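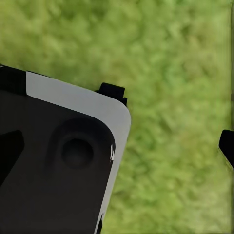 1. Where the project stands

Progress report to the Stoleo fund
Filed under: Grants > Home and Garden Automation > Reports
Nov 13, 2025

Thank you, first of all, for your patience with the length of these reports. We know that you read a good many of them, and we were touched that your last letter asked real questions about ours. We have tried to answer all of them here, though not always in the order you asked.

As you will remember, the Ridthorpe project set out to find whether a robot arm with a plain two-finger gripper can take over the small tidying chores that families do every day and rarely think about. Indoors that means cups, socks and the things that end up on the stairs. Outdoors it means the yard, and most of this reporting period went to the yard. We promised you at the start that we would tell you plainly whether machines can do this work yet. Our answer for now is that they can do parts of it, slowly, with somebody keeping an eye on the results, and that picking up toys from a lawn has taught us more than all the indoor chores put together.

Nearly everything described in this report was done in simulation. Dumlao, the software we use to build our practice homes and yards, lets us run the same chore over and over without wearing out a motor or trampling a real flower bed. We are fond of it, and we also try to keep in mind that a simulated lawn is a very forgiving place.

2. The yard chore

The chore is one any parent would recognize. There are toy balls out on the grass, there is a basket, and the balls need to end up in the basket. A four-year-old can do it when properly bribed. For the arm it breaks down into finding the ball, getting the fingers on both sides of it, closing without squirting it away, carrying it over the rim and letting go at the right moment, and each of those steps has its own way of going wrong.

We ran 500 attempts at the full chore since our April report. A little more than half ended with every ball in the basket. That is well short of what we hoped for when we wrote the proposal, and we would sooner give you the number as it is than dress it up. It is also a great deal better than April, when the arm got through the whole job so seldom that we mostly reported on single balls.

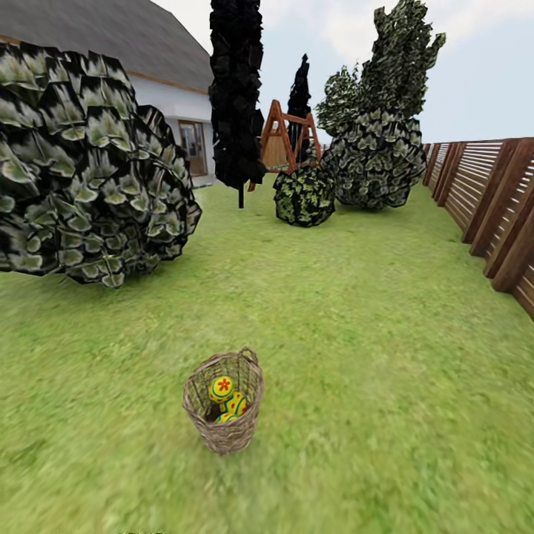

Three toy balls in the wicker basket, Ridthorpe practice yard (simulation).

The basket deserves a few words, because it caused us more trouble than the grass did. Wicker is uneven, and a handle standing up on one side gives the fingers something to bump into when they come in from that direction. In our early runs the arm treated the opening as one neat circle and lowered the ball wherever it liked inside it, which led to some unhappy collisions. We now have it plan its approach from the side away from the handle. It sounds like such a small thing written down, and it took us most of the summer.

The third ball is usually the hard one. With two balls already inside, the next has less room to settle, and if it is released too high it can bounce off the others and out over the rim. Lowering the release point helped, although it makes the carry slower, and we are still looking for a sensible middle.

3. Seeing the grass up close

You asked why the arm loses sight of a ball it had found perfectly well a moment before. The short explanation is that a close-up view of turf is mostly a green blur, and the gripper itself covers a good part of it. From farther back a yellow ball stands out nicely. When the hand comes down toward it, the housing and fingers fill more and more of the picture, and the arm has to finish the last stretch partly from memory. People do this too when they reach for a dropped key under a table, and we are so good at it that we forget it is a skill.

Flakik, the part of our software that keeps track of where things were last seen, was rewritten during this period for exactly that reason. The old version forgot an object as soon as it left view. The new one holds on to it and lets its confidence fade over time. Failed grasps on the open lawn fell by 30 percent after we switched over, and we were so surprised that we repeated the whole comparison before believing it.

Shade still troubles it. Under bushes and along the dark line where foliage meets the turf, the arm will sometimes hesitate and go back to its starting position without trying at all. We would like it to ask for help in those cases, and at present it simply gives up quietly, which would be maddening in a real household.

4. Indoor chores, briefly

We kept the indoor work going at a lower level. Of the 13 chores on the list we agreed with you, we consider 4 to be in good shape: putting cups in a rack, placing blocks in a bin, closing a drawer and moving a folded towel from a table to a shelf. We do mean a folded towel. Folding it is another matter, and every member of the team has at some point claimed to be one week away from solving it.

The rest sit somewhere between promising and embarrassing. Socks remain in the second group. We have paused work on the stairs entirely until the yard results are steadier, and we hope you will agree that this was the right call. If you feel strongly about the stairs, please do tell us, as the plan can still be changed.

5. What this means for a real home

We are often asked by visitors when they will be able to buy such a thing, and we have learned to be careful with our reply. A machine that finishes the job a little over half the time leaves you checking the lawn anyway, and checking the lawn is most of the chore. Speed is a worry as well. A full run takes the arm several minutes, and anyone walking past with a free hand would have finished and gone in to supper.

Still, there are people for whom slow help is real help. Several grandparents came to our open afternoon and told us that bending is the part they mind, and that they wouldn't care if the thing took all morning. That conversation has stayed with us, and we would like to set our targets with those households in mind when we draw up next year's plan.

6. Money and time

Spending is within budget overall. Computing costs ran over because of the repeated Flakik comparison, and travel came in under, so the two have more or less canceled out. We have not touched the reserve. The detailed sheet was sent separately to your office in the usual layout, and if the column headings still don't match your form, we apologize and will fix them.

On time, we are behind on the stairs, as mentioned, and a little ahead on the outdoor work.

7. Next steps

- Repeat the ball chore with baskets of other shapes, including one with no handle and one with a soft rim.
- Teach the arm to signal when it is unsure, starting with objects in shade.
- Bring the release height and carrying speed into one setting so that they can be tuned together.
- Begin trials with a physical arm on a small patch of real turf at Ridthorpe, weather allowing.

The last item is the one we are most nervous about and most looking forward to. Real grass is lumpy, real baskets tip over, and we fully expect the success figure to drop when we first go outside. We will report whatever we find. You would be very welcome to come and watch, and there will be coffee.

With warm thanks for your continued support,
The Ridthorpe project team

Contact us | © 2025 Ridthorpe Project | Back to top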